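Posted March 1, 2023. Open until filled; start date in July.

# Equipment Planner, Robotic Handling (fixed term, two years)

Hattar operates a small-object handling lab at its Nivemthorpe site. The lab runs tabletop arms with two-finger grippers on grasping, transfer and insertion tasks, mostly with blocks and other simple test pieces. The position covers purchasing, budgeting and replacement planning for that equipment. It does not include operating the arms, although the person hired will spend part of each week in the lab.

The position is new. Purchasing has been handled until now by whichever engineer needed the part. The asset register holds 1,113 line items, from complete arms down to bagged fasteners, and many of them have no purchase price, no supplier part number or no expected service life. The next capital request, under the project name Vuvau, cannot be prepared from the register in its present state.

## Scope of work

The first task is the register. Every line item needs an owner cost center, a replacement cost and a replacement rule. Items that cannot be found are to be written off under the site procedure, with the lab lead's sign-off. Duplicate entries are common among the cables and mounting plates.

The second task is the Vuvau capital plan. The plan covers additional arm cells, the grippers for them, work surfaces, lighting, guarding and electrical work. The lab has so far budgeted an arm cell at the price of the arm and the controller. Past invoices show that this leaves out freight, mounting hardware, spare fingers, the safety assessment and the engineer hours needed to bring the cell into service. The planner will produce a full cost model per cell and keep it current as quotations come in.

The third task is consumables. Last fiscal year the lab replaced 199 finger linings. Of these, 192 were bought on unplanned orders, most with expedited shipping. A stocking level and a reorder point are needed for linings, finger shells, fasteners and test pieces. The lab will supply cycle counts by gripper; the planner sets the rule and defends it at the budget review.

Most cells do the same thing for most of the day: close on a block, lift it, place it and open again. Wear on the surfaces that touch the block is therefore a running cost and belongs in the operating budget. Finger shells and housings are to be treated as capital spares unless a unit is retired as a whole.

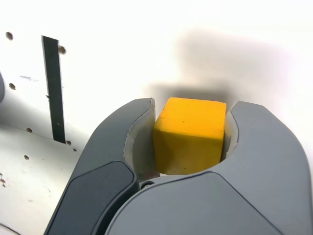
One engineer who read a draft of this posting objected that a fixed reorder point will fail the first time the lab changes its test pieces. A rough or hard-edged part can use up a lining far sooner than a smooth one, the comment went on, and the planner should be given the task schedule a quarter ahead or the numbers will be wrong by design.

The objection is accepted. The planner will receive the task schedule each quarter and will attend the scheduling meeting. Reorder points are to be set by task family, with one default value for work that has not been classified. Changes of test piece that are made inside a quarter will be reported to the planner by the cell engineer on the existing change form, which will get an added field for the purpose.

## Supplier work

The present gripper supplier is Flandberg. The supply agreement comes up for renewal during the term of this position. The planner will prepare the technical and commercial comparison for the renewal, covering at least these items:

- unit price and price breaks for complete grippers and for linings bought separately
- lead time, quoted and as delivered
- whether linings can be changed on the arm or need the finger removed
- terms for returned units, including who pays freight
- how long spare parts will stay available after a model is withdrawn
- interface compatibility with the arms already installed

Lease and rental quotations are to be included for the arms. They are not wanted for grippers. Used equipment may be considered for training cells if the controller is still supported by its maker.

The planner does not sign purchase orders. Orders are signed by the site finance office on the planner's recommendation, and any order outside the approved plan needs a written reason.

## Requirements

- Experience in purchasing or cost planning for production, test or laboratory equipment.
- Ability to build and maintain a cost model in a spreadsheet that another person can follow. Formulas must be visible, and assumptions must be listed on their own sheet.
- Working knowledge of depreciation and of the difference between capital and operating spend.
- Ability to read a mechanical drawing well enough to check a quotation against it.
- Written English suitable for supplier correspondence.

Experience with robot arms is useful but not required. Applicants from packaging, machine tools or hospital equipment planning have the relevant background and should apply. Programming is not part of the job, although a candidate who can pull cycle counts from the controller logs without help will save the cell engineers some time.

## Conditions

The position is full time and based at Nivemthorpe. Remote work is possible on days without lab duties, after the register has been checked against the physical stock. Until then the work is on site. Safety shoes and eye protection are supplied. The planner completes the same cell access training as the engineers before entering a guarded area.

Travel is limited to supplier visits and is arranged by the site office. Pay follows the Hattar technical staff scale, with the grade set according to experience. The grade is stated in the written offer and is not negotiated afterward. Extension beyond the fixed term depends on approval of the second Vuvau phase and is not promised.

## How to apply

Send a resume and a sample of a cost model or replacement plan you prepared yourself. Remove or alter confidential prices. A plan for any kind of equipment is acceptable. Add a note of one page or less describing a purchase that cost more over its service life than was budgeted, with the line that was missing from the budget.

Shortlisted applicants will visit the lab and will be given an extract of the register together with a set of supplier quotations. The exercise is to prepare a first-year budget for a single cell and to mark which figures are not supported by the documents supplied. Calculators and spreadsheets are allowed. A lab engineer will be present to answer technical questions during the exercise.

Applications go to the Hattar site office, Nivemthorpe, marked "Equipment Planner." Questions about the register or the Vuvau plan may be sent to the same office and will be passed to the lab. Files should be in PDF, except for the cost model, which should be sent in its original format.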